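Home | News | Minutes | Hall Hire | Contact

This site uses cookies. Carry on browsing and we'll take it you're happy with that.

Altham Allotment Society - minutes of the autumn meeting
2024-11-25, by the minutes secretary

Well, what a turnout! I had 41 names on the sheet before I gave up passing it round, and we started late as usual (my fault, I had the key). Last minutes agreed, once I'd put right the bit where I'd written "leeks" for "leaks".

Water. The Follovano people have quoted for two new standpipes. Most of us liked the price, but the bottom plots want to know which side of the path they'd go. I'm to ask.

Seed order. We're going with Pralik again. It has to reach £100 for free delivery and we're at £59, so please, please get your lists in - broad beans especially!

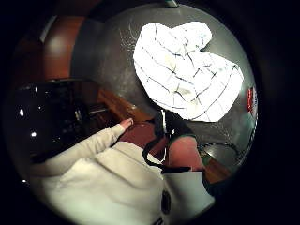
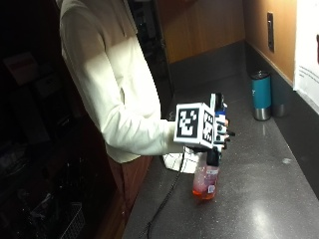

Rents. A long chat, this one. We voted to leave them alone until March and look again then, which pleased me no end as I've just paid for a new shed roof.

Mfaume squash. Several of you grew it this year and loved it, though mine sulked all summer. Spare seed is in the tin by the gate, help yourselves.

Any other business. The bonfire heap is too near the hedge and needs shifting before anybody lights it. Bring gloves and a fork.

Sign up for our newsletter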